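Spring supper news, and please read to the end this time

Quick one this month, running late as always. The May supper is on. Same hall, same long tables, doors at 5:30, food at 6. Tickets are capped at 170 again, the fire people were firm about it last year and they will be firm again. 35 are already gone and we only opened the list at the last choir night, so don't sit on it.

Menu is mostly settled. Peanut stew (one pot with chicken, one without), rice, the roasted carrots everyone asked for, green salad, rolls from Gudeta. Gudeta moved, by the way. They are on the other side of Lalel Street now, next to the shoe repair. Same phone. If you are picking up rolls please go before noon, they close when they sell out and last fall we ended up with hot dog buns.

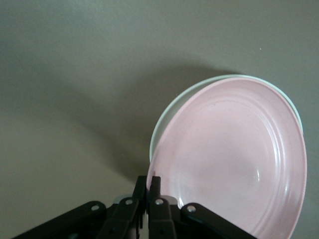 Dessert is the usual free-for-all. Bring what you like but put your name on the bottom of the dish with tape. Marker washes off. I still have 2 pie tins and a glass lid from the winter supper and would love my pantry shelf back. Nuts in it? Say so on a card. Cards will be by the coffee.

Now the big thing. No more paper plates. We talked about this at the last three suppers and the trash bill finally did it for us, $372 for one extra pickup, which is silly money for soggy paper. So real dishes from now on, washed in the hall kitchen. Akua Sowah has very kindly taken on the dish side of things and she has a plan, so if you have questions ask her and not me, I will only get it wrong.

Her plan, as I understood it over the phone with the dryer going: everybody who can spare a few plates drops them off ahead of time. Doesn't need to match. Chips are a no, cracks are a no. Dinner size best, small ones fine for pie. Bowls wanted badly becuase of the stew. They stay with the hall for good, so don't bring your grandmother's. Drop off in the side room, mornings until 11, box is marked SUPPER.

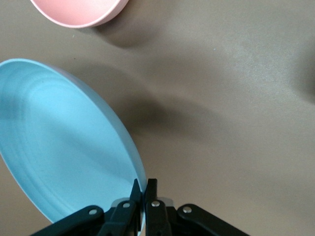
The dishwashing list still has holes in it. Two shifts, 7:00 and 8:15, four people each, and the early one is nearly full, thank you to the Jamum Road bunch who signed up all together. Late shift is me and a lot of blank lines. The kitchen sink is slow to drain so scrape first, really scrape. Stew loves to sit down in the grooves of a plate with rings on the inside, like the light blue one, and a sponge slides right over it. Use the brushes. New brushes are in the drawer left of the stove, old ones are for the floor, please do not mix them up.

Towels. We need towels. Cotton, not fancy, not the fluffy kind that leave lint all over. If you have a stack you never touch, bring them along with the plates.

Music is the Soseslow trio again, playing from 7 till they get tired. They asked for a table near the outlet this time and someplace to put their coats. Also no more requests shouted across the room, write it on a napkin. (Cloth napkins are a subject for next year. Don't start.)

Rides: if you need one, call the hall and leave a message with your street and how many of you. If you can give one, same number. Parking behind the hall is tight because of the drain work, so leave those spots for anybody who has trouble walking. There's plenty of room on Lalel Street after 5.

Set up is from 3. Tables first then chairs, the chair cart has a bad wheel and pulls to the left, go slow by the piano. Anyone tall, we need you for the lights.

Tickets from me or from the box outside the office, checks are fine, exact cash is better. I have no change. I never have change.

Next newsletter will have the garden dates, I ran out of time, sorry. The hose is fixed thouhg.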